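Bench notebook, August, Thursday

Started at 8, coffee at 8:05, first swearing at 8:20. A normal day on the chores list.

For whoever picks this up after me: the list is still taped inside the cabinet door, and the question at the top is still "which of these would you pay to never do again, and can the arms do it yet?" We started in the spring with 26 chores. The original idea was to cross them off as solved. What has mostly happened is that we cross them off as hopeless, or as chores that got solved by an appliance in 1960 and didn't need us. Dishwashing went that way. So did toast.

What's left splits badly. The things the arms are good at are things no person minds doing (put the sponge in the sponge holder, move a block to where another block was). The things people hate are wet, floppy, behind something, or all of those. Fitted sheets remain on the list out of spite.

Portioning is the one in between, and it's the one Gimumero keeps asking about. They run a small packing room, dry goods by weight, and they have people standing at a bench scooping to a number all day. Their message this week was polite and had one line of content, the line being "can it scoop to weight or not." My draft answer is on its fourth version. Version one was "yes." Versions two through four are longer.

What I know so far about scooping to weight:

The scooping itself is fine. Cup goes in, cup comes out, there's stuff in it. If you want a video to show your family, stop here.

The amount is not fine. A cup pushed into a full container and a cup pushed into a container that's getting low give you different cups. A person fixes this without noticing, by tipping the container or chasing the last of it into a corner. The arm digs where the stuff used to be. Had it scrape bare plastic this morning with tremendous confidence.

The last bit is the whole job. Getting most of the way to a target takes no brains. Then you have to pour a little, wait for the number to settle, and pour a little less. A person shakes their wrist. I watched my own hand do it for ten minutes before lunch and could not write down what it was doing. Something like a tap with the side of the thumb. The arm doesn't have a thumb, or any sense that a tap is different from a small shove.

Reading the scale is easier than I feared and also worse. Easier, as the digits are in the same place every time. Worse, because the display lags, and the arm is happy to keep tipping while the number catches up. Told it to wait. Now it waits like a cat at a door: long pause, then everything at once.

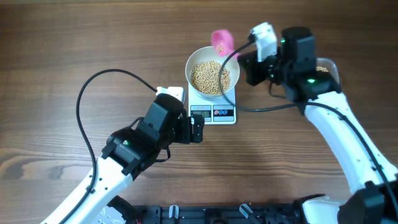 Kurov bench wrote in the margin here, in green: you are grading this as if it were a cook, and the packing room doesn't want a cook, it wants something that is wrong by the same amount every time so the scale can be set to cover for it, and please stop writing "confidence" about a motor.

Fair on the motor. On the rest I half agree. Being wrong by the same amount would be lovely, and I'd sign for it today. We had 16 pours in the log by mid-afternoon, and the errors lean both ways, heavy when the cup starts full and light when it starts low. You can't set a scale to cover for that. You can start every cup at the same fill, which means leveling it, which means a second tool, which means we've invented a scoop with a lid. A spoon and a ruler would have got us there in the spring.

Tried a smaller cup motion after that. Less tip per step, longer wait. Accuracy got better and the time got silly. I did one by hand alongside for comparison, then a second one because the first felt like showing off. The second also felt like showing off. I have decided not to time myself again when I'm in a good mood.

Spills: counted as a fail if anything lands on the table, even one. Trolano's write-up doesn't count strays under a certain number, and I'd like to keep being able to look down on that. The cost of this policy is that I've spent a good part of today picking up strays, by hand, on a robotics project. Worth putting on the chores list. Call it number 27.

Second arm. We keep giving it a job and taking it away again. Holding the bowl steady sounded sensible until it leaned on the scale and added its own opinion to the weight. Bermúdez suggests using it to tilt the container toward the scoop as the level drops, the way a person would. I like this and dread it, because both arms moving over an open container is how we ended up sweeping the floor on Monday's run. Park it until the single-arm numbers stop wandering.

So, version five of the answer to Gimumero, which I'll leave here overnight before sending:

"It can scoop and it can stop close to a weight. It isn't fast enough to stand at your bench and it makes more mess than your people do. If you have a product where close is fine and slow is fine, we should talk. If you have one where somebody goes home with a sore wrist, we should also talk, and I'd like to come and watch them do the last pour."

To do before tomorrow's run:

Re-zero the scale with the bowl on. Write down that it was done.
Mark the container at half, and log the level before each scoop.
Rerun the small-tip setting with a shorter wait, 8 pours, no fiddling between them.
Ask Kurov bench for the green pen back.
Sweep.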